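Print this page | E-mail this page

EATON STREET WOULD BE WRONG, IT IS ETON STREET: corrected heading, please use this version

ETON STREET TENANTS' ASSOCIATION
Minutes of the general meeting, December 20, 2019
Ground floor meeting room, Kincaid Building

Present: Loretta Nakamura (chair), Jamshid Rezaei, Xiomara Zamora, Tamsin Zamora, Hedvika Procházka (minutes), and residents as per the sign-in sheet. For the landlord's agent, Davance Property: no one. An e-mail was received from them in the afternoon saying they would "join if possible."

1. Minutes of the last meeting

Approved with one change. Item 6 said that Davance "will" replace the dryer vents. Mr. Rezaei asked for this to read "said it would." Carried.

2. Laundry room: the Pudetti proposal

The chair summarized the proposal for those who had not read it. Davance wants to take out the coin machines in the basement and bring in Pudetti, a company that leases card and app machines. Pudetti would own and repair the machines. Residents would load money onto a card. The building would pay a setup fee of $870, and Davance proposes to pass that on through the common charges.

Mr. Rezaei said he had read all 16 pages and still could not find the price of a wash. There is a chart on page 9 with the heading "Typical Savings" and no dollar signs anywhere on it. He asked Davance for the price in writing and was sent the same 16 pages again.

Ms. Tamsin Zamora said that in fairness the current machines are bad. The left-hand washer leaves soap in everything and the far dryer takes quarters and does nothing. She would pay more for machines that work. Mr. Rezaei said he would too, if anyone would tell him how much more.

Ms. Xiomara Zamora asked who gets the money left on a card when a tenant moves out. The proposal says balances are "retained in the system." The chair's reading is that Pudetti keeps it. Ms. Procházka's reading is the same. A resident from the third floor said her sister's building had cards like this and you could only add money in fixed amounts, which never matched the price of a load. The chair asked whether that was also Pudetti. The resident did not know.

Discussion of the app. Several residents do not have phones that would run it. Davance's cover letter says the app "brings the laundry community together." The chair asked that the minutes show she does not know what this means.

Moved (Rezaei), seconded (X. Zamora): that the association does not support the proposal until Davance supplies the price per wash and per dry, the rule on refunds, and the length of the contract. Carried. Ms. Tamsin Zamora abstained and wanted it noted that she expects to be washing in the bathtub by spring.

3. Items left in the laundry room

The agent has complained twice about clothes and linens left in the basement and has threatened to throw things out after 24 hours. The chair pointed out that the lease says seven days and that a sign taped to a door does not change a lease.

Ms. Xiomara Zamora suggested a clear bin for unclaimed items, so people can see what is in there without digging through it. Mr. Rezaei asked who would empty it. Ms. Zamora said she would until the end of March, and after that she would like to hear from somebody else. Mr. Rezaei predicted that in March the bin would be full and the same three people would be in this room talking about it. He voted in favor anyway.

Agreed: one bin, on the shelf by the sink. Anything in it longer than a month goes to the clothing bank. Socks are excluded from discussion at the chair's ruling.

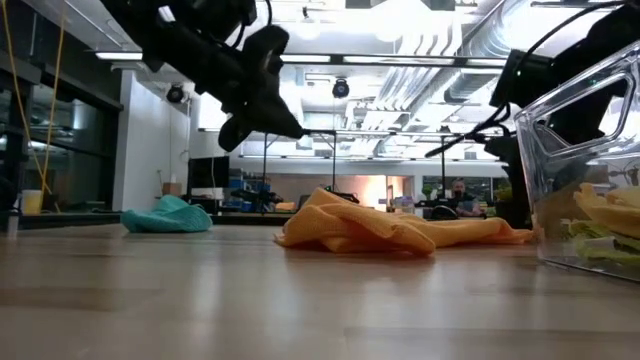
Cloths on the table and in a clear bin.

4. Heat on the upper floors

Ms. Procházka reported on the readings. Residents on the top two floors were asked to write down the temperature in their living rooms morning and evening. Four households did so for the full two weeks. All four sheets show mornings colder than evenings, and the two north-side apartments are the worst.

Davance's answer to the November complaint was that the boiler is "operating within design parameters." Mr. Rezaei said that a boiler can operate any way it likes in the basement and it tells you nothing about a bedroom on the fifth floor. He asked whether anyone from Davance had been in one of the apartments. No one present could recall a visit.

A resident asked whether the thermometers were any good. Fair point, the chair said. They were people's own and of different kinds. Ms. Procházka will borrow one decent thermometer and take it to each of the four apartments on the same morning, so that the agent cannot make that argument first.

Ms. Tamsin Zamora asked what the association intends to do with the readings once it has them. The chair said send them to Davance with a date for a reply, and if there is no reply, go to the city. Ms. Zamora asked whether that was what was done last winter. The chair said it was, except for the part about the city.

Agreed: letter to go out in the first week of January, with copies of the sheets. Hedvika Procházka to draft, Loretta Nakamura to sign.

5. Lobby "refresh"

Davance has sent colored drawings of a new lobby. They show a bench, a plant, and a wall panel with the word KINCAID in metal letters. Residents were asked to pick between two shades of gray.

Discussion was short. It was asked whether the new lobby includes a front door that locks. It does not appear to. It was asked who pays. The letter says the work is "an investment in the building." The chair has been a tenant here long enough to remember the last investment in the building, which was the fountain.

Moved (T. Zamora), seconded (Procházka): that the association take no view on gray and ask for the front door lock to be repaired. Carried with none against.

6. Money

Mr. Rezaei reported a balance of $120 after the room fee and photocopying. He has receipts for everything except one box of envelopes. He was asked whether dues should go up. He said he would want to see what the association would do with more money before asking anyone for it, and that so far he had not seen it. The chair thanked him for his support.

There was a suggestion to buy a domain name and have a proper website in place of the page we share with the block newsletter. A resident offered her nephew. Mr. Rezaei asked what the website would say that the board by the mailboxes does not. The matter was left over to the next meeting, where it has been left over to before.

7. Package thefts

Three more reported this month, all from the lobby floor. Davance recommends that residents "consider alternative delivery locations." Ms. Xiomara Zamora has been taking in parcels for her floor but cannot do so for the building. She also said that the delivery drivers get in because the front door does not lock, and referred the meeting to item 5.

The idea of lockers was raised again. Davance priced these two years ago and then said the price was confidential. Chair to ask again and to ask why.

A resident proposed a sign saying the lobby is under video surveillance. It was asked whether it is. It is not. The proposal was withdrawn.

8. Any other business

Bikes in the stairwell. The blue one has been there since summer. A note will be put on it. If the note is ignored, a second note will be put on it. Mr. Rezaei asked what the third step was and the chair moved on.

Noise from the roof fan. Resident in 5C says it has stopped. Resident in 5D says it has not. Ms. Procházka to go up and listen.

Holiday party. Ms. Tamsin Zamora reported that the date clashed with two others in the neighborhood and attendance was poor, though the food was all eaten. She does not recommend moving it to January, as was suggested, on the grounds that people will not come then either. Thanks were given to those who cooked.

Recycling. The new containers have lids with a slot too narrow for a flattened box. Residents are leaving the boxes beside them and getting warning notices for it. Chair to raise with Davance, along with everything else.

9. Action list

L. Nakamura: write to Davance on laundry prices, lockers, front door lock, recycling lids. Sign heat letter.
H. Procházka: thermometer, heat letter draft, roof fan.
X. Zamora: bin for unclaimed laundry.
T. Zamora: note on bike.
J. Rezaei: look for the envelope receipt.

The chair noted that her own list is the same as last month's with the lids added. A resident asked if anything on it had been done. The letters were sent. Replies are another matter.

Next meeting: to be announced on the board by the mailboxes. Davance to be invited again.

Minutes taken by H. Procházka. Corrections to her in writing please, not in the elevator.

Print this page | E-mail this page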